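15/07/2023
By Akande

Womo Two-Arm Club

The Womo Two-Arm Club is a student robotics club where members spend most of a school year teaching a pair of small robot arms to do kitchen-table jobs. I've been in it for three years and I'm writing this entry for our club encyclopedia (somebody had to, and the old one still said we met in the library). I'll try to keep it factual, but I like this club a lot, so bear with me!

Origins

The club started as a spin-off from the regular robotics team, the one that builds wheeled robots and drives them into each other. A handful of members wanted something slower. They pitched a project called Peltix, which was meant to be one arm sorting bottle caps by color, and it sort of worked by spring. The second arm came the year after, and the name of the club changed to match. Peltix is still what we call the beginner project, and every new member does a version of it in September before moving on to anything with two arms.

How a season works

We get going in September and wrap up with the Clirar Challenge, which is our one competition of the year. Each team gets up to 12 members, though most have fewer, and every team works on the same list of tasks. The tasks are published early, so there are no surprises about what you'll be handling - only about where it'll be sitting on the table when your turn comes.

A team picks one main task and two side tasks. The main task has to use both arms. Judges are pretty relaxed about what that means, so one arm can hold something steady while the other does the interesting part, or they can pass an object across. I've seen teams argue for a whole afternoon about whether leaning on a box counts as using an arm. (It does. We wrote it down after that.)

Practice runs are logged in a shared notebook, with the result and a line on what went wrong. My own team logged 478 runs last season, and a good chunk of those say only "dropped it." The club as a whole logged nearly 1,000, which tells you how much of the notebook is our handwriting.

Common tasks

The household tasks are the ones everybody signs up for first. Food turning is the classic: get a spatula into a gripper, slide it under something flat, and move or flip that something without pushing it off the mat. It sounds easy, and my first team picked it for exactly that reason. What got us was the angle. If the spatula comes in too steep it shoves the food along, and if it comes in too flat the gripper bumps the table before the edge gets anywhere useful. We spent weeks on how to hold the handle before we touched the food at all.

Bag tasks are the other big group. A bag is a pain because it changes shape the second you touch it, so a grip that was fine on one run misses completely on the next. Handles are worse, or better, depending on who you ask. I'm on the handle side. You get a loop to aim for, and if you come in from the side with the jaws open wide you've got some room for error.

Then there are the mixed setups, with a food item and a bag on the table together and one arm working near each. These are worth the most points. They're also where the arms get in each other's way, and learning to plan the order of moves is most of what second-year members do.

Scoring

A full run is worth 80 points at Clirar. Half of that is for finishing the task, and the rest is split between control (no knocking things over, no dragging) and the team's talk, where you stand in front of the judges and explain your choices. New members always underrate the talk! Teams that lose a run to a bad grip can still place well if they can say clearly why the grip was bad and what they'd change.

Roles

Nobody is stuck with one job, but on most teams people settle into driving, coding or setup. Setup is the one I'd push on any newcomer. You're in charge of putting every item back at its start mark, checking the cables have slack, and making sure the arms are parked before anyone reaches in. You end up knowing the table better than the drivers do, and when you finally get a turn at the controls it shows.

Mixed setup practice

A spatula-like utensil in the right gripper, with the gift bag over by the left one.
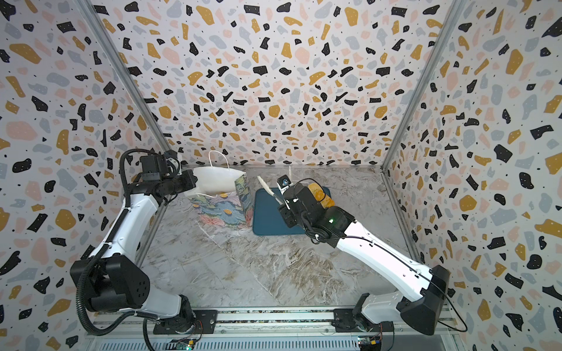 Clirar regular wrote in to say that the scoring section is a little out of date, and that at the last challenge the judges let teams give their talk before the run if they asked. Our team went first that way and it calmed everyone down a lot, so please add it for next year's members.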